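Green belt conveyor, what do you put under it?
Posted 03/02/2024

virgil_anghel
Hello all, we've finally got the packing bench sorted at Urnstead and I'm ever so pleased with the green belt. I've stood big blue bins in front of it to catch the parts, and they hold up to 40 each before my back complains! 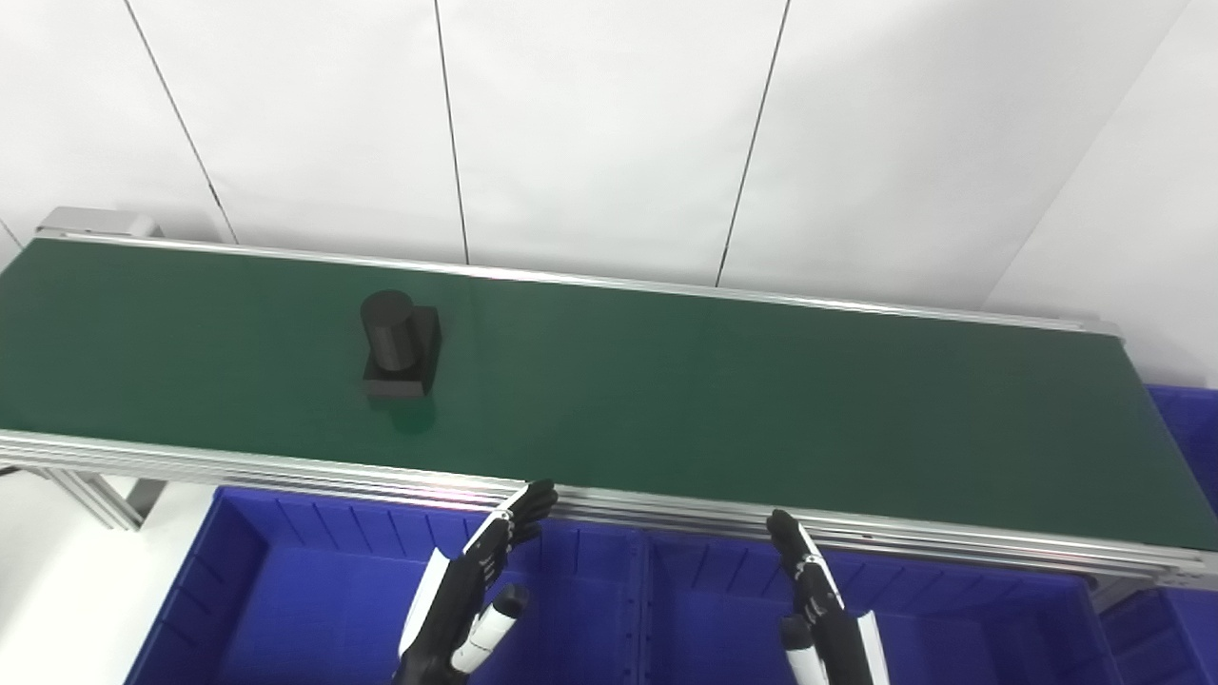 Tang
Lovely belt, but I'd never use bins that deep, dear. You'll be bending all day long. Shallow trays on a trolley, every time.

sidomlow6
Can't agree, Tang, trays spill. Keep the bins and raise them a bit.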